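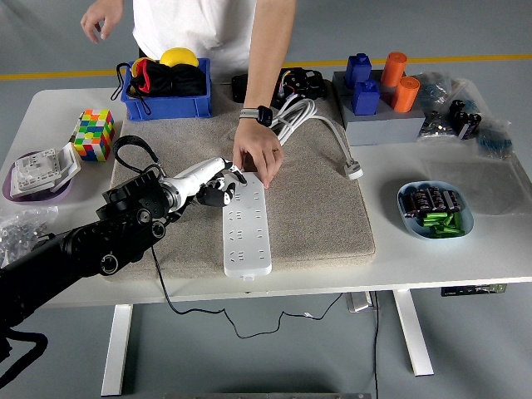 Power strip task on the carpet pad, arm at lower left, second pair of hands on the far side of the table.

Reviews > Lab Equipment > Teleoperation & Teaching

Priditz Zalo teleoperation kit, long-term review

11/3/20

The Zalo is a leader-follower teaching kit from Priditz. The operator wears a sensing glove and moves a lightweight leader arm, and the robot copies both. Joint positions, motor currents and camera streams are logged to one file per demonstration. We have used ours for 9 weeks, mostly on small electrical parts and plug handling, and this review covers the kit as a teaching tool. We did not evaluate the policy training software sold alongside it.

Setup

Unpacking to first motion took us most of a day. The arm mount is straightforward. The glove calibration is not well documented: the manual gives the sequence of hand poses but leaves out how long to hold each one. We settled on 3 seconds. Shorter holds gave a thumb offset that showed up later as a weak pinch. Calibration is stored per user, and switching between stored users works without a restart.

The cable to the follower is long enough to reach the floor and run back under an adjustable table, but there is no strain relief at the arm end. We added our own. On a table that changes height, check the slack at the top of travel before anything else.

Latency and tracking

Arm tracking is good. At normal working speed the lag is noticeable for the first few minutes and then the operator stops thinking about it. Fast wrist rotation is still a problem. The follower clips the motion and catches up afterward, and the recorded trajectory contains the catch-up, so those demonstrations have to be thrown out or trimmed.

Finger tracking is acceptable for wrapping grasps and mediocre for fingertip work. Closing the fingers on the end of a power strip is well within its range. Picking a single capacitor out of a bowl is possible, but our success rate depended more on the operator than on the hardware. There is no force feedback, only a vibration motor in the glove palm that triggers above a current threshold. We set the threshold low and found it useful as a contact signal and useless as a measure of grip.

Hand-guided mode

The alternative to the glove is to release the arm and move it directly. Gravity compensation is adequate near the body and drifts downward at full reach. For peg placement, where the path matters less than the final alignment, we now prefer this mode. It is slower per demonstration but has fewer rejects. The fingers cannot be guided this way - they open and close from a foot switch - so it only suits tasks with a simple grasp.

Shared handling

The main reason we kept the kit is that it tolerates a person working in the same space. Many of our tasks need someone on the other side of the table to steady a part or hand one over, and the arm has to be taught with that contact included. With compliance set to medium, a person can keep a hand on the same object as the robot and push back without tripping a fault. The high stiffness setting faults constantly under the same conditions. Low is too soft to hold position. The default is high, a poor choice for this use.

Work surface

Priditz recommends a hard tabletop. We disagree. A carpet-covered pad gives the fingers some clearance to get under flat objects and keeps housings from sliding when pushed. We ran the switch panel task on both surfaces and rejected far fewer attempts on the pad.

Recording software

The logger, Bilus, is the weakest part. It marks the start and end of each demonstration by pedal, which is fine, but there is no way to tag a failure without stopping. File names are sequential and cannot be changed until after export. Export itself is reliable. Version 2 fixed the dropped camera timestamps we had in the first weeks.

Compared with the Delić

We used the Delić kit for 12 months before this. It has the better glove and a clearer manual. Its arm is stiffer and stops on light contact, so anything involving a second person was impractical. For solo fingertip work we would still choose the Delić.

Verdict

Good arm, average glove, poor logger. Recommended for labs teaching contact-heavy or shared tasks. Budget time for calibration, and change the compliance default before the first session.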